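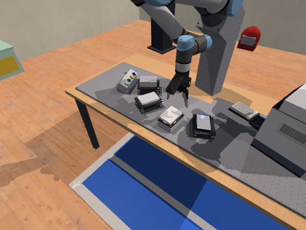

Speaker notes - closing the night urgent care desk at Ullbridge

Slide 1. Title
Say who we are and why we came. Ask who in the room has used the Ullbridge clinic after 8 p.m. Wait for hands.

Slide 2. What is being proposed
The county wants to end overnight urgent care at Ullbridge in November and send patients to Enau. The day clinic stays open. The pharmacy contract with Drelevik is not part of this vote, so if it comes up, park it for the end.

Slide 3. Who uses the night desk
217 visits last quarter between 8 p.m. and 6 a.m. The quarter before it was 196. The county report gives only the yearly average, and that hides the rise. Read both numbers slowly, people write them down.

Most visits were for children with fevers, cuts that needed closing, and breathing trouble. A small share went on to the hospital by ambulance.

Slide 4. Getting to Enau
Show the bus map. Last bus leaves Ullbridge at 9:40 p.m. and there is no bus back until morning. A taxi is the only choice for anyone without a car. Mention the bridge work - one lane at night until spring.

Slide 5. The savings
The county hired Şimşekoğlu to do the cost review. Be fair to them, the arithmetic is fine. The review leaves out extra ambulance runs and the second nurse Enau will need on nights. We asked for both figures in writing and have not had an answer.

Slide 6. The survey
339 forms went out, 304 came back. Keep this short. If asked about method: paper forms, handed out at the day clinic and the library, one per household. It is not a random sample and we should say so.

Slide 7. What we are asking for
Delay the vote until the missing costs are published. Hold one hearing in Ullbridge, in the evening. Keep the night phone line staffed whatever happens.

Slide 8. Questions
Leave ten minutes. Sign-up sheet is by the door. Bring the spare adapter, the one in the hall is loose.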